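Pre-Opening Inspection Checklist: Open Day, Robot Demonstration Area
Urnance Building, Plukthorpe Site, Station 2 (Vanity and Towel Handling) 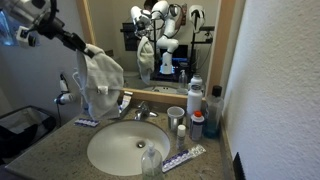 Station 2, towel in gripper at the left end of the vanity.

Inspection date: Mon 3 September
Inspected by: Harriet Ridgeway, Site Safety
Reviewed by: Hazel Pettigrew, Visitor Programs
Status: Approved to open, with conditions (see Section 7)

Ratings used on this form: OK, Needs Action, Not Applicable. An item marked Needs Action must carry a comment and the name of the group responsible. Items closed during the inspection are marked OK (closed on the day), and the original finding is kept in the comment.

Section 1. Access and Visitor Flow

1.1 Entrance to the station is marked and unlocked during visiting hours.
Rating: OK

1.2 Visitor groups are limited to 20 people, including the guide.
Rating: OK
Comment: The booking sheet shows one late-morning group over the limit. Visitor Programs has split it and notified the school concerned.

1.3 Floor line for visitors is in place and can be read from the door.
Rating: OK (closed on the day)
Comment: The August line had lifted at the corridor end. It was replaced with wider tape before sign-off. The old adhesive should be cleaned off when the area is next closed.

1.4 Exit route is separate from the entrance route.
Rating: Needs Action
Comment: There is only one doorway at Station 2. Groups must clear the corridor completely before the next group is brought in. Guides have this in writing but the wording on the guide card is vague. Visitor Programs to reissue.

1.5 Wheelchair position provided with a clear view of the work.
Rating: OK
Comment: The position is at the right-hand end of the visitor line. Guides are to keep it open until the whole group has entered.

Section 2. Robot Arm and Gripper

2.1 Arm is fixed to its base and the base does not shift when pushed by hand.
Rating: OK

2.2 Gripper bracket fasteners checked with the tool supplied.
Rating: OK
Comment: Checked with power isolated. The record is in the Wojcik binder at the operator's desk.

2.3 Gripper pads free of cuts and trapped fibers.
Rating: OK (closed on the day)
Comment: Lint was found on one pad and removed. Pads are to be checked again at midday, as the towel sheds.

2.4 Speed setting reduced for visiting hours.
Rating: OK
Comment: The limit is set in the Futari controller and protected by password. Operators are not to change it at a visitor's request.

2.5 Emergency stop tested from the operator's position.
Rating: OK
Comment: Tested twice, once with the arm at rest and once during a towel lift.

2.6 Second emergency stop available to the guide.
Rating: Needs Action
Comment: The handheld stop responded, but its battery indicator was low. A charged spare must be at the station before the first group. Controls group responsible.

Section 3. Electrical and Cables

3.1 Cables at the station are free of visible damage.
Rating: OK
Comment: This includes the dark cable running down from the white wall-mounted device to the left of the vanity.

3.2 No cable can be caught by the towel or the arm.
Rating: Needs Action
Comment: The towel hangs in front of the wall device. A wide swing to the left could bring it against the cable. Controls group to limit travel on that side and demonstrate the change to Site Safety.

3.3 Power isolation point is labeled.
Rating: OK

3.4 Inspection label on the supply is in date.
Rating: OK
Comment: Label 38. The register entry matches.

Section 4. Vanity, Counter and Mirror

4.1 Counter surface is sound, with no chips or sharp edges within reach.
Rating: OK
Comment: The speckled granite was checked by hand along the front edge.

4.2 Mirror is secured to the wall.
Rating: OK
Comment: The wooden frame was tested at all corners. The mirror gives visitors a second view of the arm, and guides may point this out. Guides should also remind younger visitors that the reflected arm is behind the line of the counter and that they must not turn and step toward it.

4.3 Faucet is off and the water supply to the station is isolated.
Rating: OK
Comment: The lever was tried in both directions with the supply valve closed. The valve is to stay closed for the day.

4.4 Items on the counter are stable and are needed for the demonstration.
Rating: Needs Action
Comment: The tall white bottle to the right of the faucet stands close behind other containers and could be knocked over in a reach toward that side. Demonstration group to confirm its position or take it out of the set.

4.5 Medicine-style packaging and bottles are controlled.
Rating: Needs Action
Comment: Blister packs are set out at the left of the counter and to the right of the pump bottle. The short bottle with the orange cap is also to be treated as controlled under this item. Demonstration group to confirm the contents of each in writing. No item is to be handed to a visitor, and the counter is to be cleared into the locked drawer at the end of each session.

4.6 Liquids are closed when not in use.
Rating: OK
Comment: The caps on the mouthwash and the white bottles were checked. Paper towels are kept at the operator's desk for spills.

4.7 Trash bin is lined and does not block the operator.
Rating: OK
Comment: The bin beside the counter is acceptable where it stands. Empty at midday and at close.

Section 5. Towel Handling Demonstration

5.1 Towel is clean, dry and free of loose threads before each session.
Rating: OK
Comment: One loose thread was trimmed. The small white tag may stay on. Two spare towels are in the cabinet outside.

5.2 Grip is taken at the top of the towel and held before travel begins.
Rating: OK
Comment: The operator is to pause and look before confirming each move.

5.3 Lower edge of the towel stays clear of the soap bottle and the basin.
Rating: OK
Comment: Satisfactory in the runs observed. If the towel touches any container, the run is to be stopped and reset with the arm at rest.

5.4 Visitors do not take part in the handling.
Rating: OK
Comment: Several requests were made at the August preview. The answer remains no at this station. Visitors who wish to operate equipment should be directed to the tabletop activity in the main hall.

Section 6. Staffing and Briefing

6.1 Trained operator present whenever the arm is powered.
Rating: OK
Comment: Lunch cover has been arranged. If the cover operator is delayed, the arm is to be powered down and the group moved on.

6.2 Guide has read the station card and signed the sheet.
Rating: OK

6.3 First aid contact posted at the door.
Rating: OK (closed on the day)
Comment: The posted extension was out of date. It now reads 99.

6.4 Photography notice displayed.
Rating: OK
Comment: Visitors may take photographs from behind the line. Flash is not permitted while the arm is moving.

Section 7. Conditions of Approval

Station 2 may open once items 2.6, 3.2, 4.4 and 4.5 have been closed and initialed by Site Safety. Item 1.4 may stay open through the morning provided that a staff member is posted in the corridor. Any unplanned stop is to be entered in the station log before the arm is restarted, and Site Safety is to be called if the cause is unclear.

Signed: Harriet Ridgeway, Site Safety
Reviewed: Hazel Pettigrew, Visitor Programs

Copies: operator's desk, main reception, Controls group, Demonstration group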